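Gripper closes on nothing half the time, school club project

Clurkar
Posted 2024-09-08

Hi all, I help out with the robotics club at my kids' school and we've got 4 weeks until the Findham challenge. The arm has to pick up a 40 mm foam cube and pop it in a tray. It grabs the first one beautifully and then misses the next by a whisker, always to the same side. The kids have re-entered the coordinates so many times they're sick of me asking!

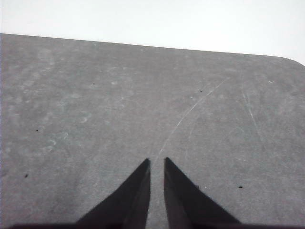 Our code finds the cube by colour, then drives to a spot worked out from the table corner. I'm wondering if it's picking up the wrong thing as a reference. There's a long curved scratch running off from near the fingertips, plus smudges and little dark specks all over the grey, and one of the Year 9s reckons the edge finder is latching onto the scratch. Is that likely, or should I be looking at the motors?

Kanako Takagi
Your Year 9 could well be onto something. Edge finders love a thin pale line on grey. Chuck a sheet of plain matte card over the table, tape it flat and run 26 picks without touching the code. If the misses stop, there's your answer. If they don't, re-home the arm between picks — ours drifted all through February and it was a loose grub screw in joint 2.

Brodden
just buy a better arm

Yip
Second the card. Also check the rounded corner, if your code expects a square one it'll be out before it starts.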